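How to Change the Cabin Filter in Your Car at Home

A small job that makes a stuffy car pleasant again 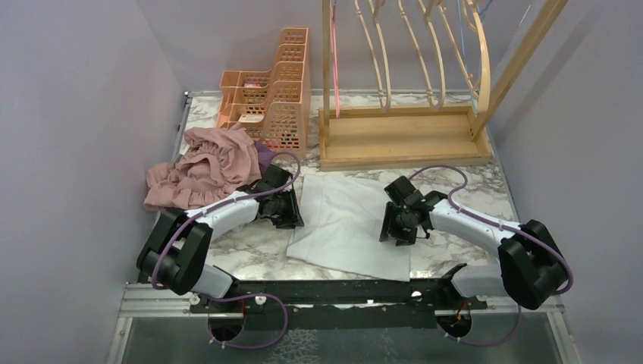
If your windows have been misting up all winter and the fan seems to be puffing away without much coming out of the vents, the chances are that your cabin filter wants changing. It's one of the kindest jobs for a beginner, because you don't have to go underneath anything or get oil up to your elbows, and most of it can be done sitting in the passenger seat with the radio on (well, until you switch the ignition off, which we'll come to).

I do mine every February, when the worst of the wet leaves are behind us and the pollen hasn't yet got going. The car I'll be talking about is my old Urkero, which had its last filter put in by the garage in Pudonley before I bought it, and I'm fairly sure it had been in there a good long while. Yours may be laid out a little differently, so do have a look in the handbook before you begin. Nearly all of them have a page on it, usually tucked away under heating or ventilation where you'd never think to look!

What you'll need

A new cabin filter to suit your car
A small cross-head screwdriver
A torch
A vacuum cleaner with a narrow nozzle
A damp cloth
An old towel for the footwell

On the filter itself, you'll generally be offered a plain paper one or a charcoal one. The plain sort catches dust and pollen perfectly well. The charcoal sort costs a bit more and helps with smells too, so if you sit in traffic a good deal, or you live near a farm as I do, I think it's worth the extra. Mine is the Urkside 457 in charcoal, but please check the number against your own car and don't go by mine. A filter that's even slightly too big will buckle when you push it in, and one that's too small lets the air slip round the sides.

Finding the old filter

In most cars it lives behind the glovebox. In a few it's under the bonnet, up against the windscreen beneath a plastic panel, and in one or two it hides by the driver's left knee, where you need the arms of an octopus. I'll carry on with the glovebox kind, that being what most of us have.

Taking the glovebox down

Switch off the ignition, take the key out and slide the passenger seat back as far as it will go. Empty the glovebox completely. I once skipped that part and spent a happy quarter of an hour fishing parking tickets out from behind the carpet.

Open the lid and look for the damper, a thin arm or cord on one side that stops the lid dropping too quickly. Unhook it gently. On mine there are 2 screws along the bottom edge as well, and then the sides squeeze inwards so that the stops clear the dashboard and the whole box swings down. It takes a firm push, but if you find yourself really straining then stop and look again for a screw you've missed. Old plastic gets brittle in the cold, and it helps to have the car somewhere warm for an hour first.

Swapping the filter

Behind the glovebox you should find a long, narrow cover with a clip at each end. Press both clips and pull it away. Before you touch the filter, look for the arrow on its edge, which shows the direction of the air, and make a note of which way it points. Then slide it out slowly and keep it level, or all the leaves and grit will tip straight down into the fan.

Run the vacuum nozzle round the inside of the housing and wipe the cover over with your cloth. Let any damp dry off before going further.

Now slide in the new one with its arrow pointing the same way as the old. It should go in snugly without folding. Clip the cover back on, swing the glovebox up until the stops pop into place, hook the damper on and put your screws back.

Trying it out

Start the engine and run the fan through all its speeds. If you hear a ticking or a flutter, something has probably dropped into the blower, and you'll need to take the cover off again and have a look with the torch. A faint papery smell for the first drive or two is quite usual.

How often should you do it?

Once a year suits most people. If you drive on dusty lanes, or park under trees, you might look at it every six months. The first time took me 58 minutes, including a cup of tea and a hunt for a dropped screw, and it's been a good deal quicker ever since.

My neighbour's Rivas has the under-bonnet kind, and I'll write that one up separately once the weather is fit for standing about on the drive.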